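Visit to Wemik: collecting demonstrations for insertion tasks

The second half of our March trip was given over to Wemik, which records manipulation data under contract to Orkarent. Neville Wragg met us at the door and took us straight to the collection area.

Each station is built on a gray bin with sloped walls, watched by a fixed camera. The task we followed was shape sorting: a red board with holes of different shapes, and blocks to go with it. An operator teleoperates the arm through one attempt, marks it as success or failure, and resets the parts. An attempt is stopped after 30 seconds.

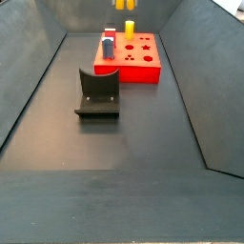
Start positions are changed every 10 attempts. Wragg said an early policy had learned the layout of the bin and ignored the blocks, and varying the starts fixed most of that. The set stood at 713 attempts when we visited, of which 673 had passed review. The rejected ones are kept in a separate folder and used to train a success classifier.

Labeling is done in Stikura, an in-house tool. It stores the camera stream and joint states on one clock. We asked about drift between the two and were shown the sync check, which runs at the start of every session. Camera calibration is still manual.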